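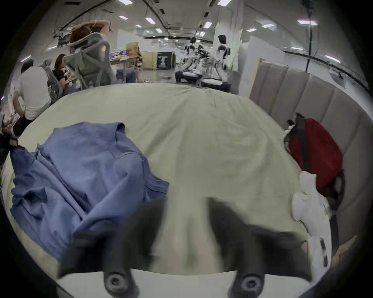
A crumpled blue garment on a pale bed sheet.

Removing creases from cotton without an iron

Cotton creases when the fibres are bent while damp or warm and then left to set in that position. Reversing the process takes moisture, a little tension and time. The method set out on this page suits shirts, pillowcases and plain-weave trousers. It is not suitable for silk, viscose or anything marked dry clean only.

What you need

A spray bottle with a fine mist setting
Cold tap water
A clean bath towel
A wide-shouldered hanger
A flat surface larger than the garment

In hard-water districts such as Festdale, use filtered water. Scale from the tap can leave pale marks on dark cloth.

Method

1. Check the care label. If it shows a crossed-out wash tub, stop.
2. Lay the towel on the flat surface and place the garment on it, front down. Undo all buttons, cuffs included.
3. Hold the bottle 14 inches from the cloth and mist evenly. The cloth should feel cool and slightly limp. If drops stand on the surface, blot them with the edge of the towel.
4. Wait seven minutes. Heavier cloths need longer — see the note on weight.
5. Pull each seam lengthways between both hands, starting with the side seams. Do not pull across the weave, as this distorts the hem.
6. Smooth the panels with the flat of the hand, working from the centre outwards.
7. Turn the garment over and smooth the front, then the collar and cuffs. Press the collar between finger and thumb from the points towards the back.
8. Hang it with the top button fastened and leave until fully dry. Keep it clear of other clothes.

Note on weight

The times given are for shirting up to 170 grams per square metre. For Oxford cloth or light twill, double the wait at step 4 and mist both sides. Denim and canvas respond poorly and are better ironed.

Faults

Creases return on drying: the cloth was too dry at step 5. Repeat from step 3.
Wavy hem: tension was applied across the weave. Wet the hem fully and dry it flat.
Shoulder bumps: the hanger is too narrow.

Page maintained by Sze-wing Shek. Last revised 28 May 2020.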